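十二月 实验记录 手持夹爪数据的对齐与接触判定
记录:Meenakshi Rajan
抄送:Geetha Achari

接着上一篇没写完的部分。上次停在 Wastis 回放工具的时间轴问题:夹爪开合量和鱼眼画面对不上,快速闭合的时候偏差看得很清楚,慢动作几乎看不出来。当时怀疑是编码器那路的缓冲,今天把它拆开查了。

上午先看时间戳。图像这路用的是驱动给的到达时间,开合量那路用的是采集线程写盘的时间,两边根本不是同一个基准。写盘线程每攒够一批才落一次,一批里所有样本都带同一个时间,后面插值的时候就成了台阶。Geetha 之前画的那张阶梯状曲线就是这么来的,不是传感器分辨率的问题,之前在群里说错了,这里更正。

改法:开合量在读取的那一刻打时间戳,单调时钟,和图像同源;写盘只管写,不再碰时间。图像那路暂时还用到达时间,减一个固定延迟。固定延迟取 20 毫秒,用的是闭合标定那段录像,对着两指接触的那一帧手工对出来的。这个数以后要换成自动标定,先写死在配置里,键名 image_latency_ms,不要在代码里再写第二遍。

旧数据没法补打时间戳,只能用批次边界反推。写了个小脚本,把同一时间戳的样本按标称周期往前摊开,再和图像里的指垫位移做互相关,找一个整体偏移。指垫是蓝色的,背景杂的时候用颜色分割也还算稳,但遇到画面里另有蓝色东西就会跳。加了两条限制:一是只在下半幅找,二是左右两块必须大致对称,不对称就丢掉这一帧,由前后帧插。跑完一遍,2526 段里有 242 段互相关峰值太低,没有采用,单独列在一个清单里,没删。

这 242 段翻了一部分,大头是软物体。软布类的段落里,指垫碰到布以后还会继续往里走,开合量一直在变,接触时刻本身就不清楚,互相关自然给不出尖峰。刚性物体那边没有这个现象。

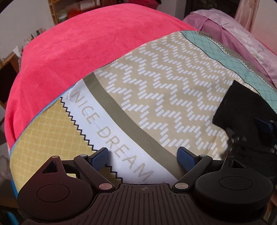
布包一段的回放截帧,两侧蓝色指垫都已贴上布面,右边缘有深色遮挡。

拿这一帧试了现在的几个模块,结果分开记。

接触判定:老逻辑看开合速度降到阈值以下就算接触。对布包不成立。两个指垫在画面里已经贴着印花布了,老逻辑给的还是“接近中”。新逻辑打算同时看指垫附近的图像纹理有没有跟着指垫一起动,贴上之后布面局部会被带着走,光流在指垫边上应该是连续的;没贴上则会有一道断层。先用稀疏光流做,窗口开小一点。单帧看不出结果,要整段跑。

分割:通用分割模型把这个包切成了很多块。上面珊瑚红的抓绒毛巾是一块,下面印花布被拆得更碎,芥末黄、白底带字那条、橄榄色宽条、棕褐色人字纹,各给了一个编号。“NICE DREAM”那几个字母还被单独圈了一次。对抓取来说这些应该算一个物体。Nollon 那边的做法是先按颜色合并再按深度合并,对这种拼色布不管用,颜色差太大。我倾向于反过来,先用几何连续性合并,颜色只拿来断开明显不连续的地方。毛巾和印花布的交界要不要断开,取决于任务是抓整包还是揭毛巾,这个分割层不该决定,留给上层给提示。

自身遮罩:右边那块深色的、裹着黑布的东西,露出来的部分有蓝色塑料件和几个小的金属紧固件,看着像另一个夹爪类的装置。遮罩模块只认画面下方正中的本机夹爪,右侧这块没遮,结果被当成布包的一部分,合并时边界往右鼓出去一截。颜色法找指垫也受影响,蓝色塑料件会进候选,靠对称限制才挡掉。左下角被指头挡住一部分的那个亮蓝色小东西同理。

处理方式定下来:遮罩分两层。第一层静态,本机夹爪的外形按开合量查表生成,不再用固定多边形,原来那个多边形在闭合时会多盖掉不少布面。第二层动态,专门管从画面两侧进来的同类装置,用一个小检测器,训练样本从现有段落里标。标 1000 帧起步,分左右,标注工具用 Pai,类别名统一写 other_gripper,不要写 left_hand / right_hand,在不同视角里左右会反,合并的时候很麻烦。

畸变:四周弯得厉害,四个角暗下去。之前有人提过先矫正成针孔再送模型,试了,边角拉伸以后右侧那块东西变得很宽,检测反而更差,而且插值把布料的细纹糊掉了,光流特征点少了一大截。决定保持鱼眼原图,几何计算时再逐点反投影。暗角加一个圆形有效区,区外不取特征点。有效区半径写进相机标定文件,和内参放一起。

规划这边没动。Drivalent 的接口要求给出一个接触标志和一个接触点,我们现在给的接触标志对软物不可信,先加了一个置信度字段,低于阈值时下游按未知处理,不按未接触处理。这两个要分清,之前按未接触处理,控制器会继续加大闭合指令,把布往里夹。

下午又碰到一个小问题,回放工具在拖动进度条的时候开合曲线会跳回开头。查下来是索引缓存的键只用了段编号,没带版本号,新旧两套时间戳共用了同一份缓存。键里补上版本号,清掉本地缓存后正常。各位本地拉了新代码以后也要清一次,命令写在工具目录的说明里了。

没做完的:
光流接触判定,代码框架有了,还没有整段跑过。
查表遮罩,缺半开位置的几组轮廓,明天用标定板背景重录。
242 段清单里软布以外的部分没看,Geetha 说她来过一遍,按原因打标签。
固定延迟换自动标定,放后面。
配置文件里还有一个旧的延迟键没删,回放那边仍在读它,改之前先看一下 Wastis 的读取顺序。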